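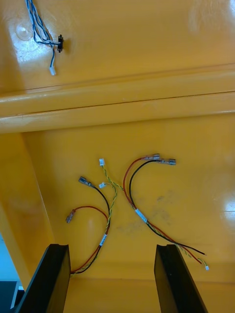
## Chapter 5: Why Things Cost What They Cost

Price is the one fact about a product that everyone knows and hardly anyone can explain. Ask a shopper why a storage bin costs eight dollars and you will hear that plastic is cheap, or that stores are greedy, depending on the shopper. Both answers skip the interesting part. Take a glossy yellow molded surface with a ledge of two rounded ribs running across it. A shape like that has to be cut into a mold before the first piece can be made, and the mold maker wants to be paid whether you sell 50 pieces or a warehouse full. Economists call this a fixed cost. The mold maker calls it an invoice.

Costs that grow with each piece you make, such as resin, electricity and cardboard, are **variable costs**. Most of this chapter is about what happens when the two kinds meet, usually in somebody's spreadsheet, usually in April.

### The Prernelcombe lunchbox

Pacita Dagdag ran a small housewares company in the town of Prernelcombe. She had a design for a lunchbox, a loan from her uncle and a quote from Lagman, the local molding shop: $5,000 for the mold, then $2 a box. She planned to sell the boxes to stores at $7.

Each box sold would bring in $5 more than it cost to make. That $5 is the **contribution margin**, a grand name for what is left over to throw at the mold. Divide $5,000 by $5 and you get 1,000 boxes, her **break-even point**. At 999 she has a hobby. At 1,001 she has a business, though not one that will impress her uncle.

Her first order, from a store in Brestton, was for 80 boxes.

Her bookkeeper, Kenneth Samonte, worked out that if the orders stopped there, the mold alone would come to $62.50 a box. He suggested raising the price. Dagdag pointed out that a $64.50 lunchbox would solve the problem of having customers. They were both doing arithmetic correctly, and only one of them was thinking about demand.

### Average cost and its bad habits

Samonte's figure is an **average fixed cost**, and it falls every time another box is sold. At 100 boxes it is $50. At 1,000 it is $5. The mold has not become cheaper; the same bill is being spread over more lunches. Students who confuse the two tend to do well until the first exam.

Larger firms live at the comfortable end of this curve. Plorkton, Dagdag's main rival, sold nearly 100 times as many boxes as she did and could price them at $4 - a number she kept taped above her desk, for motivation or spite.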